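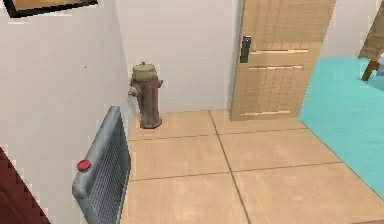 Wanted: people who doubt they can be taught to remember

Every spring somebody tries to sell me a better memory. This year it was Trandico, a six-week course you take at home, which promises that you will stop losing names, errands and phone numbers for good. The sales page has a lot of smiling graduates on it. I wrote and asked how those graduates were tested and got back a discount code.

So we are going to test it ourselves, and we need 200 adults who live within an easy drive of Jorurstead. You don't need a bad memory. You do need to be willing to do dull things on time.

Half of you will take the course. The other half will get a stack of crossword books and the same amount of friendly email from us. My guess is that both groups will feel sharper at the end and that only the tests will tell them apart, if anything does. Hanneke Verhoeven, who is running the study with me, thinks I'm being unfair to the course. She will be scoring the tests without knowing who got what, and so will I.
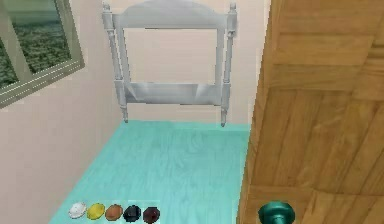 Window on the left, towel rack on the back wall.

What we ask of you

Three visits to our office on the second floor of the Dastach building, each lasting most of a morning. Parking is bad. A short diary every evening, and please don't fill in the whole week on the last night. We can usually tell.

You'll learn word lists, match names to faces, and come back later to see what stuck. Some of it is boring and a few people get cross with themselves. You can quit at any point and keep what you've earned so far.
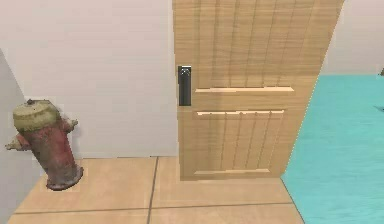 Hydrant by the door.

What you get

Up to 683 dollars if you finish everything, paid by check after the last visit. You also get your own scores, with a plain note on what they can and can't tell you. They can't tell you whether you are getting dementia. If that is your worry, see a doctor and skip us.

Who can't take part

Anyone who has already bought the course, anyone who sells it, and anyone who works for Seppälä, the company that lends us the testing software. I'm also going to turn away people who have written to say it changed their lives. I believe you, but I can't use you.

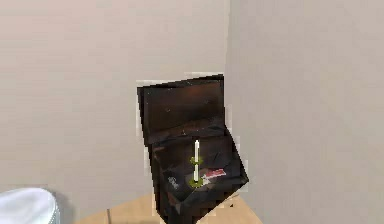
Where the money comes from

A small grant and our own pockets. Trandico has paid for nothing and won't see the results before you do. If the course works, I'll say so in print and I'll probably sign up for it.

To apply, call Griet Postma at extension 323 or leave a note at the front desk by April 14, 2022. Give your age, your first language and the mornings you can't do. Please don't send a photo or a résumé.

Arnout Kramer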